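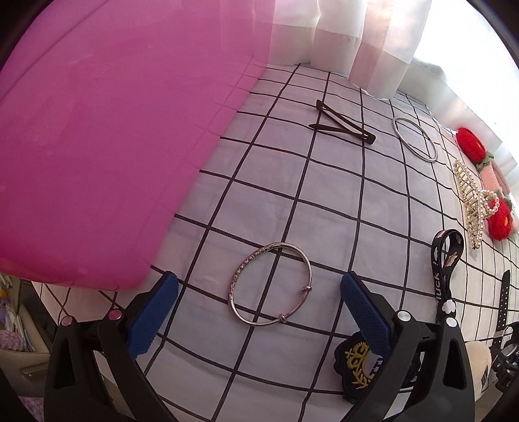

Attachment 1: silver bangle between the jaws, blue pads, grid sheet underneath

Ticket: Bangle picks, pads and the new work pattern
Opened by: Leonie Kasten, sorting and returns, Tarside
Assigned to: Henrik Hollmann
Status: closed, with one follow-up

Leonie, November 21, 2022

Hi Henrik, me again! I've been doing the small accessories set with the hand gripper and I keep getting runs marked as failed when I'm pretty sure they're fine. It's mostly the bangles. I come down over the patterned one (the one with the two little ball knobs where the ends adjust), close up, lift, move it, put it down, and Flollatow comes back with "grip not confirmed". I did 21 runs this morning and 8 came back like that. The hair clips go through no worries, and so does the pearl claw clip.

Things I've tried already, so you don't have to ask:
- wiped both blue pads with the dry cloth
- checked the fasteners on top of the jaws, all snug
- restarted Flollatow, twice
- went slower, which made my wrist sore and changed nothing

Also, and I know this isn't really a fault, can we talk about the daily number? Heitmann has us down for 100 good runs each. When I was sorting returns by hand I could chat, get up, grab a box, whatever. Now I'm in the one spot over the one sheet, and if the software bins a third of my work I'm the one who looks slow. It's doing my head in a bit.

Henrik

Thanks Leonie, good list, saved me a phone call. Couple of questions. Where on the bangle are you closing? And are you squeezing until it stops or stopping early so you don't bend it?

Leonie

On the patterned bit, because it's the widest and easiest to aim for. And yeah, stopping early! It's somebody's jewellery, I don't want to squash it. We spent years being told to be gentle with returns, so it's a hard habit to shake.

Henrik

Okay, that'll be most of it. Flollatow waits for the jaws to hold still for a moment before it counts a grip, and if you ease off while you're lifting it never gets that moment. Try this:

1. Close on a plain part of the band, well away from the knobs.
2. Keep closing until you feel the pads give a little, then hold.
3. Wait a beat before you lift.
4. Keep the same pressure until the bangle is back on the sheet.

Do three runs like that on the patterned one and three on the thin plain one, and tell me what you get. Leave everything else where it is, please, I want the same layout for both.

Leonie

Right, done. Patterned one: 3 out of 3 went through. Thin one: first two were good, third one slid out sideways and I dropped it, so fair enough, that one really was a fail. The little wait feels silly but it works. I've shown the others on the afternoon shift too, as they'd been getting the same message and just putting up with it.

Henrik

Great. I've taken this morning's 8 off your tally and marked them as a setup problem, so they won't count against anybody. I'm also adding the "wait a beat" step to the Pliltden start sheet, it should have been on there from the beginning.

On the daily number, I passed your comment on word for word. That figure was set back in May, before any of you had used the gripper, and it only had easy things like clips in mind. The answer so far is that jewellery days get their own target and you can swap between the gripper and the returns bench at the break. I don't have the new figure yet.

Leonie

Oh, the swap is the bit I wanted most, thank you! Even half a day back on the bench would help my wrist. And I'd like to be asked before the new number gets set, if you could put that in somewhere. Happy for you to close this one.

Henrik

Put it in. Closing this, follow-up ticket is open for the jewellery target with you as the contact.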